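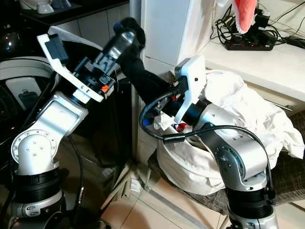
Week 8: Two arms, one piece of fabric

Soft things are the best part of this course! A block stays the shape you left it, but a fabric tube bends the moment either arm moves, and suddenly both grippers have to agree with each other.

Before lab, read the Entili setup notes and bring your joint limits from week 7.

In lab
1. Home both arms and check the cables through the full wrist range.
2. Grip one end of the tube with each arm. Start at 40 percent speed, please.
3. Bring the grippers together, then apart, and log the wrist angles.
4. Try it again with your own path (go wild, within limits).

Write-up: one page per team, with your plot and one thing that surprised you. Bayu Pillai's team got a lovely smooth fold last July, so ask to see their log.

Questions go to Farah Tjoa, room 14.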